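Home » Kitchen and Worktop Notes » Reviews » The Murholm Worktop Refresh Kit

Posted 2 Oct 2021

Murholm Worktop Refresh Kit: our review

I have wanted to write this one up for months! We fit solid surface worktops for a living, and the question we get more than any other, usually a year or two after we've packed up and gone, is "can I get this mark out myself?" The answer is nearly always yes. The trouble has been finding a kit I'd be happy to hand to a customer, with the right things in the box and instructions that a person with a Saturday-job level of patience could follow.

Well, the Murholm kit is that kit. I've used it on our own kitchen at home, on the display tops in the Brulton showroom, and on a very sorry-looking island in Jiltcombe that had been through two sets of tenants and a parrot. I paid for it out of the tool budget like anything else, at £116, and I'd pay it again.

What's in the box

It comes in a flat grey tin with a lid that properly closes. Inside you get a palm-sized sanding block with a soft foam face, 14 hook-and-loop abrasive discs in four grades, two finishing pads (one maroon, one white), a bottle of cleaner, a small tub of polishing cream, a microfibre cloth and a straight edge about as long as a school ruler. There's also a pencil. I laughed at the pencil when I first opened the tin, and I now think it's the best thing in there, but I'll get to that.

The discs run from 100 grit up to 800, and each grade is a different colour with the number printed large on the back. If you have ever stood in a kitchen with four near-identical bits of grey sandpaper trying to read the backs without your glasses, you'll know how happy this made me. The 100 is in there for deep knife cuts only, and the booklet says so in bold on the first page.

The block fits the hand nicely. It has a slight rise in the middle so your palm sits over it and your fingers can't dig in at the front, and digging in at the front is how most people end up with a dip in their worktop that catches the light for ever more.

How it went at home

Our own kitchen has a pale speckled solid surface top with a matt finish, eleven-ish years of family on it, and a patch next to the hob that had gone cloudy with fine scratches. I started there.

You clean the area first with the stuff in the bottle (it smells faintly of oranges, very pleasant) and let it dry. Then you scribble over the whole patch lightly with the pencil. You put on your first disc, dampen it, and work in straight lines, left to right, until every bit of pencil has gone. Wipe down, scribble again, swap to the next disc and go front to back. And so on up the grades.

The pencil tells you where you've been! I've been doing this work a long time and I've always gone by feel and by squinting along the surface with a torch. With the pencil marks you can see the patch you've missed, and it stops you going over the same lucky spot again and again. I've since bought a box of them for the van.

From the first wipe to the last buff it took me most of an afternoon, including stopping for a sandwich and moving the toaster twice. The cloudy patch has gone and I can't find the join between the part I did and the part I didn't, even in low evening sun, and I have looked for it rather a lot.

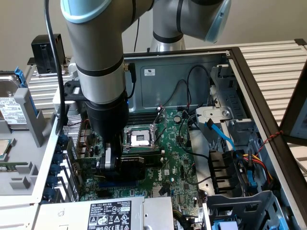
Not every top we get called out to is in a kitchen, so I wanted to see how the kit managed on a hard-working surface too. We fit a fair few home office desks and hobby benches in the same material, and they suffer quite differently from a worktop with a bread board on it. You get drag marks, small dark metal smears, and those short curved scratches from something heavy being turned round on the spot. A desktop computer laid over on its side with the cover off, like the one on that workbench, can do all three in one go if there's a bit of grit underneath it. I had an offcut in the yard that had been used as a bench top, with plenty of just that sort of damage, and I gave it the full treatment. The metal smears came off with the maroon pad and cleaner alone. I didn't even need a disc. The curved scratches wanted the second grade and then up through the rest, and one of them, a real gouge, is still there if you run a fingernail across it. I could have gone at it with the 100, but for one scratch on an offcut I left it be.

If you do have a bench like this, put a folded towel or an old bath mat down before you stand anything heavy on it. You'll save yourself a lot of sanding.

The Jiltcombe island

I'd tried the kit on my own things. The island was the first time I'd taken it to somebody else's house, with the power sander in the van just in case.

The top was a dark charcoal, and dark colours are much harder. Every swirl shows up white. There were cuts, ring marks, a sticky patch where something had been taped down for years, and along one edge a row of little nibbles from the parrot (the owner was very apologetic about the parrot).

I'll be fair about this. For an island that size, by hand, the kit is slow. My arm knew about it the next day. I also got through more discs than I'd hoped, and the finer ones clog up on dark tops unless you rinse them often. Do keep a bowl of water next to you and swish the disc every couple of minutes — it makes a huge difference to how long they last.

But the finish! I took it up to 800 and then the white pad with the cream, and it came up with a soft, even sheen that I'd have been proud of on a brand new top. The owner stood there stroking it. The nibbles have been rounded over so they feel like a slightly wavy edge, and she has decided she'd like to keep them that way.

A few grumbles

The booklet is good but the print is tiny, and the page about gloss finishes is one short paragraph when it needs a page of its own. If your worktop is high gloss, please do a test patch somewhere out of sight, behind the kettle or under the microwave, before you touch the middle of it. Getting back to a true mirror shine by hand is a big ask and I wouldn't choose this kit for it.

The polishing cream is lovely and there isn't enough of it. One good-sized island and the tub is nearly done.

Spare discs are only sold as a full mixed set at the moment. I've used up all my 800s and barely touched the 100s, and I imagine most people will find the same. A pack of just the fine ones would be very welcome, Murholm, if you're reading.

And it can't be used on everything. It's for solid surface only, the sort where the colour goes right the way through. Don't use it on laminate, as you'll go straight through the pattern. Don't use it on quartz or granite either, where you'd be wearing out the discs for nothing and dulling the shine while you're at it. If you aren't sure what you've got, look at the underside of the front edge or ring whoever fitted it.

How it stacks up against the Vandenberghe

People ask me about the Vandenberghe kit, which we used to keep on the shelf in Brulton. It's a decent kit and it costs less. The discs are good quality and I'd say they clog a little less than the Murholm ones. The block is the let-down for me. It's hard and square, with no give in it, and on a first go it's very easy to catch a corner and leave a line. There's no guide to speak of, only a folded sheet with drawings.

If you've done a bit of sanding before and you own a block you like, the Vandenberghe will do you nicely. For somebody who has never done it and is nervous about their own kitchen, I'd go for the Murholm every time.

A few tips from having used it a lot

Do a bigger area than you think you need. If the scratch is as long as your finger, work a patch the size of a tea tray, and let your strokes fade out at the edges so there's no hard border.

Don't skip a grade. I did it once on the showroom top to save ten minutes and had to go back two steps to get the lines out.

Wipe down with a clean cloth between every disc, and I do mean clean. One bit of coarse grit left behind will scratch all the way through your fine stage.

Write the colours and numbers on a bit of card and prop it up by the tap, then you aren't leafing through the booklet with wet hands.

Leave the sheen to settle overnight before you decide you've missed a bit. Mine looked patchy at teatime and was perfectly even by breakfast.

We now have the kit in at the Brulton showroom, with one open on the counter and a scratched sample piece next to it, so you're welcome to come in and have a go before you spend anything. In November we'll be running a couple of evening sessions where you can bring a chopping board or an offcut and work through all the grades with us. Tea and biscuits provided, old clothes recommended. Ring the showroom to put your name down.

Filed under: Reviews, Worktop care, Solid surface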